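2019-05-11, Saturday. Lusen arm, right side, sim cell

Came in to sort out the wrist drift before the next batch of runs. The hand has been landing short of the target on the mousetrap task since the Plodular update and I wanted to know if it was the arm model or the controller.

Started with the model. Joint limits match the sheet. Link masses match. Wrist roll had an offset of 2 degrees left in it from the December calibration, which should have been cleared when we swapped the hand file. Set it to zero, saved, reloaded. Arm now parks straight.

Controller next. Step rate was still at 2000, fine. Damping on the finger joints had gone back to the default, so I put the old values in from the Chambi folder. Fingers stop trembling when held out. Thumb still twitches a little on the first command after a reset. Left that alone for now.

Contact settings: the trap is thin and the fingertips were sinking into the base on some runs. Made the contact margin smaller and turned on the finer collision mesh for the fingertips only. Doing it for the whole hand makes everything crawl, tried that last time.

Ran 7 resets with seed 3268. Same start pose every time, no jump at the shoulder. Approach is from the left of the cabinet with the fingers pointing down – I kept the old path so the logs can be compared. Have not touched the grasp part yet, only the reach.

Still to do:
Thumb twitch after reset. Check whether the first command is sent before the pose has settled.
Write the new damping values into the Cluvar config so the next update doesn't wipe them.
Delete the old hand file. Two copies with nearly the same name is how we got the offset in the first place.
Run the reach again with the trap turned a quarter.

Held at the end of the reach, new settings:
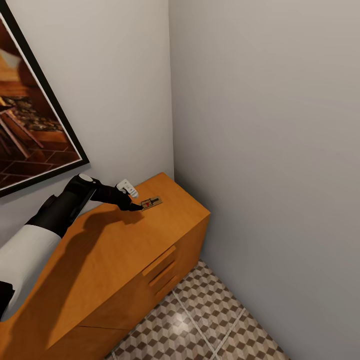
Please don't delete the old hand file yet, the left arm still loads it. I'll move it over on the next free morning and strike the line off your list when it's done. On the thumb, try waiting a few steps after reset before sending anything. The left one did the same and that cured it.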